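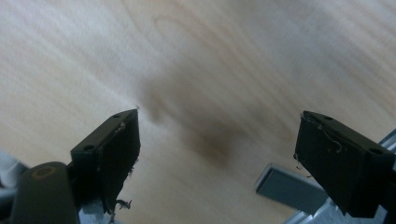
2020-12-12

Stock sampling at Gratano, second site. Left home at six, on the floor by eight. The count sheets had been printed from the November listing again, so the first hour went on getting a fresh extract and ticking it back to the ledger total. It agreed, once the goods in transit were taken out.

Sample size 20, drawn by value above the threshold and the remainder at random. Fourteen agreed first time. Four were unit of measure errors (boxes entered as singles), all in the same aisle and all keyed by the same user. The last two are timing differences and I have the delivery notes for both. Proposed adjustment is below trivial but the unit error needs extrapolating before I say so in writing.

Fletcher Pirihi rang at 11 about the Skukau receivable. He wants to carry it at full value on the strength of an email from their finance director. I said an email promising to pay is evidence that they have not paid. He will look for cash received after year end, so this now waits until January. Noted the call on the file with the time.

Lunch in the car. Read the partner's comments on the Wróbel going concern section. He has marked the cash flow forecast as "reasonable", with no word on what he tested it against. The facility renewal falls inside the twelve months and the bank letter is not signed. I have put the point back to open. He will not like it.

Flustum lease schedule in the afternoon. The discount rate was copied from last year, including for the two leases that began in June. Reran it with the current borrowing rate. The liability moves more than I expected, mainly on the longer of the two. Sent the workings to the client and asked for the break clause in full, as we only hold the odd pages.

Timesheet done. Eleven hours, of which nine can be charged.

To do: extrapolation, bank letter chaser, mileage claim, renew practising certificate.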